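Looking after the hand-held grippers

Shop notes from the Rasstead workroom
June 21, 2026

Several people at Privley have asked for the gripper routine in writing, so that whoever has the tools that week does the same things in the same order. Most of it was worked out by Suleiman Wike over the winter. I have added the parts we learned the hard way since the second pair came in.

What we have

There are four hand-held grippers in service, numbered on the inside of the handle. Each one has its wide-angle camera on top, a pair of fingers with soft grip pads, and a cable back to its recorder. The arm in the Nwachukwu cell carries the same fingers and the same camera, so a pad that is worn on the hand tool gives us recordings the arm can't match. That is why the pads get more attention here than anything else.

Number 3 has the older handle. It takes the longer screws, which are in the tin with the blue lid. Please don't borrow them for the others. They bottom out in the newer handles before the finger mount is tight, and the mount then feels fine on the bench and works loose an hour later.

At the start of a shift

Wipe the lens with the gray cloth, dry. No spray. If there is something stuck on it, put a drop of lens fluid on the cloth and then wipe. The lens sticks out further than people expect and picks up prints whenever a tool is set down or passed across. Set the tools down on their sides.

Squeeze the trigger all the way in and let it go a few times. The fingers should meet along the whole length of the pads and open again without a catch. If one side lags, look for grit in the slide before you touch the spring. It has been grit every time except once.

Check the cable at both ends by hand. Then run it once through your fingers and feel for a flat spot or a kink. The cable on number 1 was replaced in October after it had been shut in a drawer, and we lost most of a day to dropouts before anyone thought to feel along it.

Turn on the recorder and wait for the picture to come up on the screen before you clip anything to yourself. Move the tool slowly from side to side. You want a steady picture with no pauses. Make a short test recording and play it back. The name on the card should match the number on the handle.

Pads

A pad is done when the raised pattern has gone smooth at the tip, even if the rest looks good. The tip does nearly all the work. We change pads at 2000 closures or when they look worn, whichever comes first, and the counter on the recorder is good enough for this. Suleiman ran one set on number 2 to 2665 to see what would happen. It still held the blocks, but thin parts slid out of it, and we had to throw away the last batch from that set.

Change both pads on a tool together. Peel the old one from the back edge, clean off all the glue with a wipe, and let the finger dry before the new pad goes on. Press from the middle out. Then leave it closed on a scrap of card for 40 minutes. If you skip the wait, the pad creeps forward and you will be doing the job again before lunch.

Write the change in the book with the tool number and your initials. Reset the counter after you have written it down, never before.

Recorders and cables

The recorder stays upright so the vents are clear. It gets warm in use. If it is too warm to keep your palm on, stop and let it cool, and put a note in the book.

Leave a loop of slack between the recorder and the tool, enough that you can reach the far corner of the table without pulling. The connector on the recorder side is the weak part of the whole kit. The Wotico connectors we are trying on number 4 have a screw collar and have held up well so far, but they take two hands to undo, so plan for that if you are working alone.

If the picture drops out, stop the recording before you wiggle anything. Then swap the cable for the spare. If the spare cures it, tag the old one and put it in the repair tray. If it doesn't, swap the recorder. Only after that should anyone open the camera housing, and only at the bench with the mat down.

Setting up at the bench

Bring the tools, recorder, screen and cables together on the bench before connecting them. Yellow pads are the textured ones we use at present. Go over the connections with the screen lit, and keep the cables out of the path of the fingers while you work.
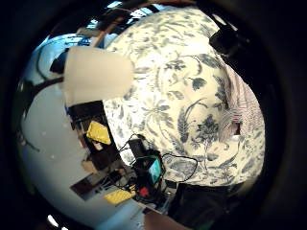 Matching the arm

Once the hand tools are done, do the arm in the Nwachukwu cell. Power it down at the wall and hang the tag on the switch. The fingers come off with two screws, and the order for the pads is the same as above.

When the fingers are back on, use the alignment card. Hold it in the closed fingers and compare the camera view with the saved picture from the last check. The corners of the card should fall in the same places. If they are off, loosen the camera bracket a quarter turn, nudge it, and tighten it again while watching the view. It usually moves a little as it tightens, so expect to do this more than once.

Repeat the card check on each hand tool, and save the new picture over the old one. Number 3 will always look slightly high because of its handle. There is a separate saved picture for it.

Parts and open jobs

We have enough yellow pads for the next two changes on every tool. Springs are low, and I have asked for more. The spare cable is back on its hook after its repair and has been tested on numbers 1 and 2.

Still to do: a new trigger pin for number 2, which has some play in it, and a better holder for the recorder when people are standing. Suleiman has a bracket drawn up and wants to try it on one recorder first. If you have used the current clip for a full shift and have something to say about it, write it in the back of the book where he will see it.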